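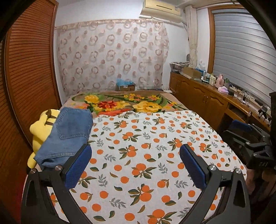

How often should bed linen be washed?
Once a week suits most households. Go to twice a week in hot weather or if someone in the house has a cold.

Category: Laundry Guides > Washing and Care

Section 4: Washing bed linen and heavy cotton in the Cimum washer

Read Section 2 (levelling and water connection) before you start. The steps below apply to the Cimum washer with the standard drum. Owners of the Udwood stacking kit should also read the note at the end of this section.

4.1 Before loading

1. Turn on the water tap fully. The tap light on the panel goes out when there is enough pressure.
2. Check the care label on each item. Do not wash anything marked "dry clean only".
3. Close zips, buttons and poppers on duvet covers and pillowcases. Small items collect inside an open cover and stay soapy.
4. Turn printed sheets inside out if the label asks for it.
5. Shake out each sheet and drop it in loosely. Do not wind it round the drum.

Note: New coloured linen should be washed on its own the first time.

4.2 Choosing a programme

1. Turn the dial to Linen. The display shows the default spin speed, 900 rpm.
2. Press Temp to change the temperature. Use 40 for coloured sheets and 60 for plain white cotton.
3. Press Extra Rinse if anyone in the home has sensitive skin. This adds 26 minutes.
4. Put detergent in the left-hand drawer and softener, if used, in the small centre cup. Do not fill past the line.
5. Close the door until it clicks, then press Start.

Caution: The door glass gets hot on the 60 setting. Keep children away from it until the lock light goes out.

If the display shows code 231, the drum is unbalanced. Wait for the door to unlock, spread the load out by hand and choose Spin Only. A single double sheet often causes this – add a couple of towels.
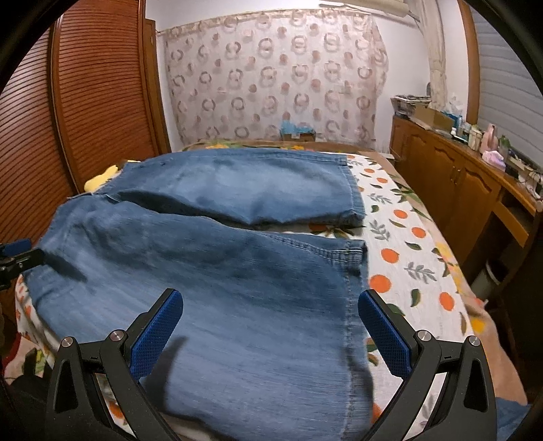
Can jeans go in with the sheets?
Wash them separately. Denim is much heavier than sheeting when wet, so the load spins unevenly, and dark dye can mark pale cotton.

4.3 Heavy cotton

1. Empty all pockets. Coins and keys can damage the drum.
2. Fasten the top button and zip, then turn the garment inside out.
3. Turn the dial to Heavy Cotton and leave the temperature at 30.
4. Fill the drum no more than halfway.
5. Remove the load as soon as the programme ends and pull the seams straight before hanging.

4.4 After each wash

1. Wipe the rubber door seal with a dry cloth, including the fold at the bottom.
2. Leave the door and drawer slightly open.
3. Clean the filter after every 33 washes. The filter light comes on as a reminder. Hold Temp for five seconds to reset it.

Note for Udwood stacking kit: do not pull out the shelf while the washer is spinning. Check the four side screws every March and tighten by hand only.

Spare seals and filters are listed in Section 9.

Text revised by Emília Zeman
Last updated: 9 November 2020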